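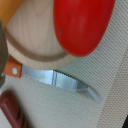

Can I wash a canvas cloth in the machine if it has tomato juice on it? Rinse it first with cold water from the back side, then wash it cool and dry it flat.

gollel32
Thank you, that was my question from March and it helped. Now I have another one. I put a canvas cloth on the table when I prepare vegetables, and the small wood board on top of it. My sister says the cloth is a bad habit and the board will slide. What do you do?

wallow_kitchen
Your sister is right. Canvas moves on a smooth table. I cut on the bare table with a wet towel under the board, and the cloth stays in the drawer.

Sevim Tuncer
I do not agree with wallow_kitchen. It depends on the weight of the cloth. Mine is from Wikström and it does not move at all, also with a small board. A thin one, yes, it makes folds and then you have a problem.

gollel32
Mine is quite thick, with the fine diagonal ribs. 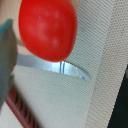

Red one on the canvas side, with the toothed metal edge below.

litovcombe60
Nice color. For something red and smooth like this I would always take the serrated knife, a straight blade must be very sharp or it only presses the skin.

wallow_kitchen
A straight blade is fine if you sharpen it. I have used one for years and I never needed teeth. But I still say no cloth.

Sevim Tuncer
Not everybody wants to sharpen every week! And please, gollel32, do not put oil on the board while it lies on the canvas. I did this once and the ring is still there after many washes.

gollel32
Too late for one corner, I am afraid. Does soda help with oil?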